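Wicker in Foltmont

Wickerwork in Foltmont is the making of baskets, trays and light furniture from woven plant stems, as practised in the Foltmont valley and the neighbouring settlement of Losov. Willow is the usual fibre, with imported rattan used for finer pieces.

Materials
Stems are cut in winter, graded by length and tied in bundles. Those sold as "brown" keep their bark, while "buff" stems are boiled before stripping, which gives them an orange-brown colour. Dried stems are soaked again before weaving.

Forms
Round log baskets are the oldest recorded form. Rectangular baskets with rounded corners came later and are now common in kitchens, where they hold bread or fruit.
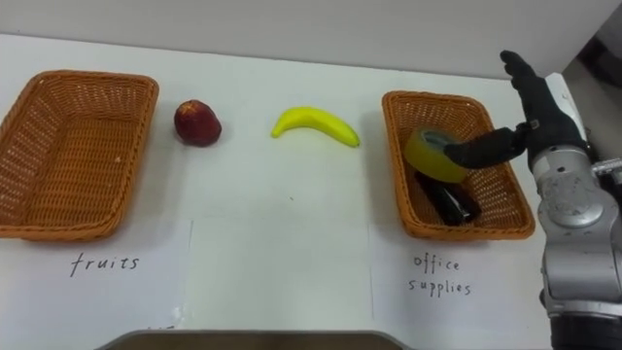 Trade
The Dollavby works opened beside the river and employed 49 weavers at its peak. Its catalogue listed 224 patterns, priced by the dozen. Demand fell as moulded plastic became cheaper, and the works closed after a fire in February.

Revival
Haris Naqvi reopened two of the old willow beds and catalogued 444 surviving pieces, most of them in private homes. Weaving classes are held at Losov on Saturday.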